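Changed energy supplier in March and it took until May to get the final bill sorted. Writing it down in case anyone else is moving away from Grornus.

Start with the meter reading. Take it yourself on the day you switch, at whatever time, and keep a copy. I sent mine to both companies. Grornus used an estimate anyway.

Their estimate was 461 units higher than my reading. That came out at £66 more than I owed, taken by direct debit before I'd opened the email.

First call, 13 minutes on hold. Was told to wait for the new supplier, Brirnden, to raise it. Brirnden said Grornus had to. Both were polite about it.
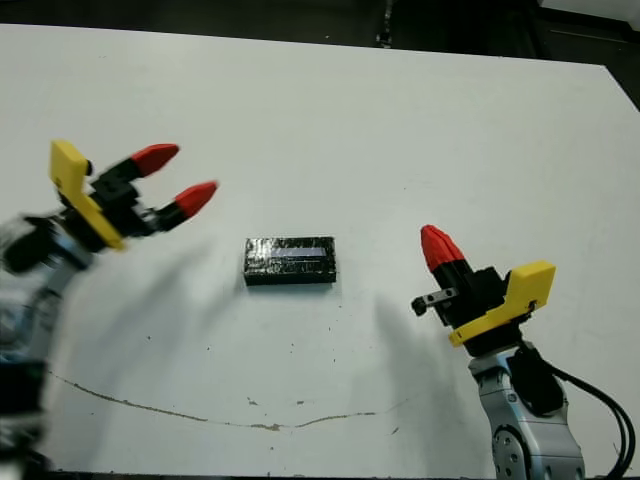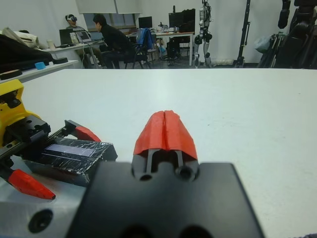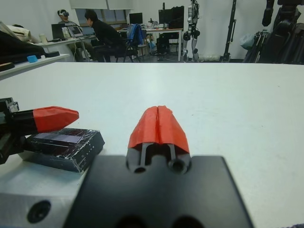 White tabletop, three views.

What worked was asking for a "disputed reading" form. It isn't on the website. You have to use those words on the phone and they email it over.

Fill in the meter serial number exactly as it is on the meter, including the letter at the front. Mine came back once for leaving that off.

Both companies then have to agree one figure. Mine took five weeks. The money went back to my bank – not to the old account as credit, so check which one they're offering.

Don't cancel the old direct debit until the final bill is settled. I nearly did. A refund goes back the same way and it's a cheque otherwise.

Brirnden have been fine so far. The app is slow and the tariff is a bit cheaper in the daytime. I'll see what winter looks like.

Someone asked about prepayment meters – sorry, don't know, mine is an ordinary one in the hall cupboard.

Recent posts
Etmont bus changes, the short version
Is the Amato water butt worth it?
Bleeding radiators in the right order
Reading an old dial meter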